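March
By Fotini Christodoulou

I have a confession to make before we start. I went to meet the woman behind Dirley expecting to be told off. She writes a small newsletter on keeping a home in order, it goes out to 1175 people, and I am the sort of person who owns four half-used rolls of sticky tape and can never find one. So I hid my handbag under my coat and rang the bell.

She opened the door with a tea towel over her shoulder and laughed at me straight away. "Everyone does that," she said. "Everyone comes in looking guilty. Sit down, I've got washing-up in the sink and I'm not doing it till you've gone."

She doesn't put her own name on the newsletter and asked me not to use it either, so I'll stick to calling her Dirley, as her readers do. She started it after moving out of a big rented house in Zavala Road and into a flat with a single decent cupboard. The first issue was a list of what she had got rid of, which came to 371 things, and she still has the list. I asked to see it and she read me bits over the teapot. Three fish slices! A fondue set with no forks. A box marked "cables, good".

"I wasn't sad about any of it," she told me. "I was sad about the hours. I'd moved that fondue set five times. Five times I'd wrapped it in newspaper."

Her big idea, if you can call it that (she wouldn't), is the clear surface. You pick one flat place in your home, a table or a worktop or the top of a chest of drawers, and you take everything off it. Then you put one thing back. You leave it like that for two weeks and see how you get on.

I said it sounded a bit bleak. She shook her head so hard that the tea towel fell off.

"It's the opposite of bleak. You start to see the thing! I had a jug on the kitchen side for years and I couldn't have told you what colour the handle was. Put it on its own and suddenly it's your jug again."

She likes the one thing to be bright, too. Pale surface, strong colour, plenty of space in between. Orange is her favourite for it because, she says, you notice it even when you come in tired with your arms full of shopping. She has readers who swear by a lemon, and one who has used the same red egg cup since the second issue.

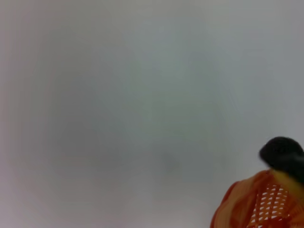 "People want to add a second thing almost at once," she went on, "and I say wait. Have your supper, go to bed, see if you still want it in the morning. Mostly they don't. And if they do, fine, I'm not the police."

I asked how long the clearing takes and she said 90 minutes for a kitchen table, including the bit where you stand about holding a stapler and wondering where it lives. That bit is the real work, in her view. The wiping down is nothing, a damp cloth and a dry one. She used to use a spray called Pudero and gave it up for plain soapy water, mainly because she liked the bottle so much that she kept leaving it out.

We talked about storage for a while, and here she got quite fierce. She has no time for buying boxes first. Her sister once came home with a whole set of Catar stacking tubs before she had sorted a single drawer, and ended up with tidy tubs full of dead batteries. "You can't know what size box you need until you know what's going in it," Dirley said. "It's like buying shoes for a baby you haven't met."

What about people who live with other people, I wanted to know, thinking of my own hallway and the bicycle pump that has been in it since last summer. She sighed. Her son was at home until he was twenty-four and he treated any clear space as an invitation - keys, post, bits of toast. In the end they agreed that he could have the windowsill and she could have the table, and she did not look at the windowsill.

"I still don't know what was on it," she said. "Something with a plug."

I had meant to stay half an hour and it was nearly four when I left. She sent me home with a slice of ginger cake in greaseproof paper and told me to start with the smallest surface I had. I've done the bedside table. So far it has a lamp on it, and I'm allowed the lamp because it's screwed to the wall.

We use cookies to improve your visit to this site. By continuing to browse you agree to our use of cookies. Accept | Manage settings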